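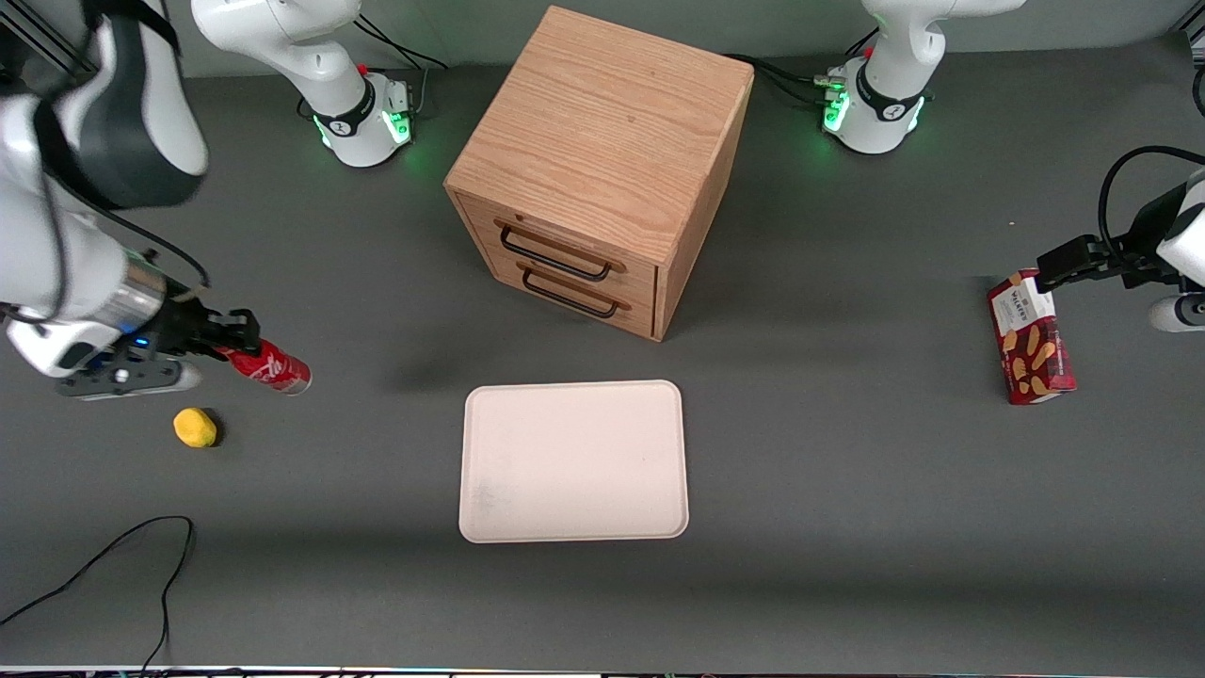

周末把镇上那份饮料罐回收试点的报告从头到尾看了,憋了一肚子话,发在这儿慢慢说。会比较长,不爱看的先静音我。

先交代背景。我住在威尔士一个小镇,十月起,镇上超市 Humphreys 的服务台开始收空饮料罐,一个罐返 5 便士。钱不给现金,进一个叫 Rullon 的手机应用,攒着以后在店里抵账。

出钱的是饮料商 Nasska,写报告的是咨询公司 Hirkano。报告标题叫《每一罐都回家》。光看标题我就想合上了。

我先声明立场,免得有人上来就骂:我支持回收,家里分类分得比谁都勤快。我怀疑的是这份报告,还有这类报告的写法。

第一页大字:“900 户家庭加入”。

什么叫加入?正文没解释,附录的脚注里有:下载应用并填了邮箱。填完再没打开过的也算加入。我家就加入了两次,我一次,我先生一次,因为他忘了我已经弄过。请问这是一户还是两户?脚注没说。

第二个大数字:“768 户表示满意或非常满意”。

旁边配了一张绿油油的柱状图,柱子从七百开始画。我教过几年中学数学,看到纵轴不从零开始会自动皱眉,改不掉的职业病。

满意度是什么时候问的呢?注册完的那个页面。也就是说,人还没交过一个罐子,系统先问你满不满意。三个选项:非常满意、满意、以后再说。

我没有夸张,选项就是这三个。没有“不满意”。

然后翻到附录最后一页,表格字小得要命,里面有一行:十一月交过罐子的家庭,261 户。

所以 900 户“加入”,768 户“满意”,261 户在十一月真的拎着袋子去过店里。三个数都印在同一份文件里,前两个上了封面,最后一个在附录。

我倒不觉得 261 是个丢人的数。小镇,刚开始,冬天,天黑得早,有这么多人肯去,挺好的呀。老老实实写在封面上,我会鼓掌。偏要藏,藏了我就要问还藏了什么。

顺着往下问。这些罐子如果不交到 Humphreys,本来会去哪儿?

我们镇每周有上门回收,金属、塑料、纸,都收。我家的罐子过去十年都扔在门口的回收箱里,被车拉走。现在我把同样的罐子拎去超市,换 5 便士。对地球来说,多回收了什么?

报告把交到超市的罐子全部记为“新增回收”。全部。没有对照,没有减掉上门回收少收的那部分。

这就好比你把左边口袋里的钱换到右边口袋,然后宣布今天收入很高。

我问了邻居 Tegwen Mathias,她每个星期四都去交。她说以前也是放门口箱子的,现在攒在车库里,反正要去买菜。“一个月能抵一包好饼干。”

我完全理解她,饼干很重要。可是她那些罐子一个都不算新增。

当然我只问了一个邻居,一个邻居不能当统计。所以我没说全镇都这样。我说的是:报告应该去问,它没问。

押金制有没有用?正经的押金制,我看到的资料基本都说有用。德国搞了很多年,瓶子罐子的回收率很高,这个没什么可争的。

但德国那个是押金。你买的时候先付了钱,不还就亏了。人对自己掏出去的钱特别上心,这点心理学上讲得很多。

Nasska 这个是奖励,买的时候不收钱,交了给你点好处。两种东西听起来像,动起来差别很大。报告里一会儿叫“押金”,一会儿叫“返还”,一会儿叫“奖励”,同一页能换三个词。

写作文的时候老师喜欢你换词,写报告的时候换词就很可疑。

有人会说,你怎么这么较真,人家企业好歹做了点事。

好,那看看做了什么事。5 便士一个,只返到应用里,攒满五镑才能用,半年不用作废。这条在条款里,我是用电脑放大了看的。

五镑,一个罐 5 便士,就是一百个罐。一个独居的人,隔三差五喝一罐,半年攒不攒得到一百个?自己按按计算器。

攒不到的那部分钱去哪儿了?条款说“归入项目运营费用”。项目运营是谁?Rullon。Rullon 是谁的?公开资料我没查到清楚的说法,所以这里我不乱讲。知道的人请告诉我,带出处。

隔壁街的 Iestyn Pritchard 八十多了,用的是按键手机。他去服务台交罐子,店员很客气地收了,钱一分没有,因为没有应用。

他自己倒无所谓,说反正要走动走动。我替他有所谓。

店员没有错,我强调一下。店员每次都很耐心,还帮他把袋子折好还给他。请不要去为难站柜台的人,规矩又不是他们定的。

再说说铝本身,因为评论里肯定有人要拿这个教育我。

铝罐回收是好事,这一点我不怀疑。用废铝重新炼,比从矿石开始省下的能量非常可观,通常的说法是省百分之九十五左右。而且铝可以反复回炉。在各种包装里,铝罐算是比较讲理的一种。

但也正因为铝值钱,铝罐本来就是最不缺人收的东西。废品站要,回收车要,议会卖了还能补贴一点收垃圾的开支。

所以企业挑铝罐来做试点,我是有点想笑的。挑了全班成绩最好的学生来补课,期末他考得不错,于是补习班贴海报。

难收的是什么?软塑料袋、薯片袋、复合纸盒、那种挤果泥的小软包。Nasska 自己也卖软包果汁。报告全文有没有提软包?我搜了,没有。

一个字都没有。你说是忘了也行。

还有一个更容易算漏的:运输。

上门回收车反正要走那条路,多一袋罐子不多烧多少油。Humphreys 在镇外的环路边上,走路去要过一个没有人行道的桥。大家是开车去的。

顺路去买菜,那没问题。专程开车去交罐子呢?有没有人这么干,有多少,报告没调查。它只写了一句“居民自行送达,运输排放为零”。

为零!

我看到这里站起来去烧了壶水。

居民自己开车,车的排放就不算排放了。照这个算法,全世界的通勤都是零排放,因为上班族都是“自行送达”的。

冷静一下继续。

报告第二部分叫“社区声音”,引了几句居民的话,没有署名,只有“一位妈妈”“一位退休人士”“一位热心人”。三位的文风一模一样,都喜欢用“赋能”这种词(英文原文更肉麻,翻成中文已经收敛了)。

我们镇上的妈妈我认识不少,没听谁在超市门口说过自己被一个铝罐赋能了。

不过我也要公平一点:匿名引语不等于编的。可能真有人说过,被编辑顺了一遍。我只能说,顺得太顺了。

上周在图书馆开了一场说明会,我去了。主讲的是 Hirkano 的 Rhydian Bowen,人很和气,幻灯片也做得漂亮。

问答环节我举手,问 768 这个数是不是在用户注册时收的。他说是“旅程起点的情绪基线”。

我说那有没有旅程终点的情绪。

他说正在规划第二阶段。

我又问新增回收怎么扣除上门回收的部分。他说这个问题非常好,会后可以单独交流。会后他要赶火车。真的要赶火车,那天车次改了,我不怪他。

但邮件我发了,到今天没有回。今天是 2018年12月17日,记在这里,以后好对。

有朋友私信问我是不是跟 Nasska 有仇。没有仇,他们家的姜汁汽水我照喝,味道没得说。怀疑一份报告和喜欢一种汽水不冲突。

也有朋友说,你这种人会把好事骂没了。以后企业干脆什么都不做,你高兴了?

这个批评我认真想过。我的担心刚好在另一头:如果粗糙的试点都能写成大获成功,那么真正的押金制来的时候,企业就可以说,我们自愿做的已经很有效了,何必立法。

报告最后一页,“政策建议”那一栏,第一条写的就是:“自愿性奖励模式展现出替代强制性押金的巨大潜力”。

前面那么多绿叶子和笑脸,我看都是给这一句铺路的。这是我的判断,你可以不同意。

英国政府今年说过打算在英格兰推押金制,威尔士这边也在谈,具体怎么做还没定。收哪些容器、多大尺寸、钱谁来管,这些都还有得吵。这个节骨眼出来一份说“自愿就行”的报告,时间挑得挺准。

我不说是阴谋。公司争取对自己有利的规则,太正常了。不正常的是大家把它当成科普转发。

我数学教研组以前的同事 Nerys Bevan 就转了,配文“小镇的大改变”。我打电话给她,她说只看了封面。你看,封面管用吧。

她后来把附录看了,回了我一个很长的叹气表情。没有删,她说懒得删,在下面补了一句“请看附录”。我觉得这个做法很可以。

说到附录。给大家一个我自己看这类报告的土办法,不高级,但挺省时间。

先翻最后几页。最小的字往往最老实。封面是市场部写的,表格脚注是一个不想以后被追究的人写的。

看到“加入”“触达”“影响”,去找定义。找不到定义,就当它是零,等找到了再往上加。

看到百分比,找分母。找到分母以后再问一句,这个分母是谁圈出来的。

看到“新增”,问如果没有这个项目会怎样。这一问能放倒一大半环保宣传册,还有一大半健身房广告。

看到照片里人人都在笑,不用管,跳过去。

最后看谁付的钱。付钱的人不一定影响结果,可是如果付钱的人出现在建议的受益人里,你至少要放慢点看。

有人问我那上门回收的数据呢,你光骂别人,自己有没有。我没有。我给郡议会写了信息公开申请,要十月和十一月我们这条收集线的金属重量,还有去年同期的。回来我就贴,不管结果打谁的脸。

如果结果是门口箱子里的金属一点没少,超市那边却多出来一大堆,那我就认错,公开认。说明确实有一批以前进了黑垃圾桶的罐子被捞出来了。这完全有可能,路上喝的、公园里喝的、学生喝的,本来就不进家里的箱子。

其实我觉得这才是最该做的地方。在家喝的罐子大多有着落,在外面喝的才容易丢。火车站、球场、中学门口,把收集点放那儿试试。

Alun Yorath 跟我抬杠,说球场放了也没用,人喝完就走。我说那就更应该试了呀,试完没用就写没用。他说没有公司会花钱印一份写着“没用”的报告。

这句我没法反驳。

他又说,你写这么多,还不如拿这功夫去河边捡两袋垃圾。我说我捡过了,上个月捡的,河边那一段最多的是零食袋和湿巾,罐子倒不多。零食袋没人返 5 便士。

湿巾那个话题先别让我开头,开了头今晚谁都别睡。

回一下评论。

“作者是不是不用智能手机所以酸?”用的。应用我装了,账户里有八十五便士,离能用还差得远。

“那你为什么还交?”因为我想看流程是什么样的。总不能没试过就写。试完了,流程本身挺顺,排队时间短,扫一下就好,店员数得比我快。优点我也写了,请查收。

“奖励总比没有强吧?”不一定。有一种情况是,本来出于习惯做的事,你给一点小钱,人就开始按钱来衡量,钱一停,习惯也跟着没了。这方面有研究,结论不全一致,我不想拿来一锤定音。但做试点的人应该想到,并且设计一下停了以后怎么观察。报告没有。

“德国那边也有人抱怨。”当然有,麻烦、机器坏、瓶子压扁了不收,抱怨多着呢。抱怨归抱怨,东西收回去了,这两件事可以同时成立。

“百分之九十五那个数也是铝行业自己爱讲的,你怎么不怀疑?”问得好,我喜欢。这个数各家资料都在一个区间里,炼铝耗电大也是中学化学讲过的,电解嘛。但具体省多少要看你算不算收集、分拣、去漆、运输。所以我写的是“左右”,别拿我的话去刻碑。

“你能不能写短一点?”不能。

“能不能转到家长群?”能,请连着附录那一段一起转,别只截我骂人的。截出来我像个疯子。

有位读者说自己老家那边从来不需要宣传,老人家会把罐子踩扁攒在阳台,有人上门来收,论斤给现钱。对,我小时候也是这样。外婆家楼下收废品的骑三轮车来,喊一嗓子,全楼的纸箱和罐子就下去了。没有应用,没有情绪基线。

我不想把那个也说得太浪漫,收废品的人挣得少,风吹日晒,过秤的时候也常常吵架。外婆就怀疑过秤有问题,自己拿厨房秤先称一遍。现在想想,我这毛病是有遗传的。

但那套东西有一个优点很硬:收的人靠这个吃饭,收到多少就是多少,犯不着写成旅程。

刚又翻了一遍报告,发现一处新的。第十二页说“参与家庭平均每周节省”多少钱,底下的小字写着:按最活跃家庭计算。最活跃的家庭的平均。那还叫参与家庭的平均吗?

我把这一页发给 Nerys,她说可以拿去当考题。我说别,孩子们会以为世界就是这样的。她说世界就是这样的。

好了,要去做饭了。先把几件要跟进的列在这里,免得我自己忘:

一,郡议会的金属重量,申请已寄出。
二,Hirkano 的回信,等。
三,Rullon 过期余额到底归谁,求线索,要有文件,不要“听说”。
四,Iestyn 这样没有智能手机的人怎么办。我写了封信给 Humphreys 的店长,建议给纸质券。店长已经回了,说要问总部。

补一条:刚看到 Nasska 官方账号把那张纵轴从七百开始的图又发了一遍,这次连纵轴都去掉了。

我在下面留言问能不能把轴放回来。目前得到一个爱心。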